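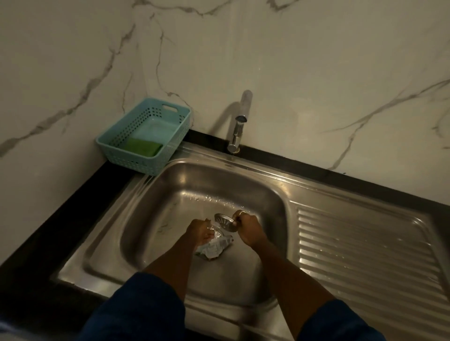

Kitchen evening, and I finally got to the sink. I'd been putting it off since we got back from Zatcombe, and with one thing and another (mostly the heat, it's been a sticky June) I kept rinsing a cup and walking away. So tonight I took the strainer out and gave it a proper scrub all through the little holes, and then did the ridges on the drainboard one by one with the green sponge. My hands smell of lemon now and I don't mind a bit!

I do love that marble wall when the light gets low. The black countertop is another story – it shows every crumb, and I'd never pick it again. The turquoise basket stays in the corner by the faucet, though. I paid 55 cents for it at a yard sale and it has outlived two nicer ones.

Must remember to call Citanetti about the faucet. They want 200 dollars just to come and look at the drip, so I may try a new washer first. Finished at a quarter to nine, made toast, and read 7 pages of my book before my eyes gave up. Bed now, and the trash can wait till morning.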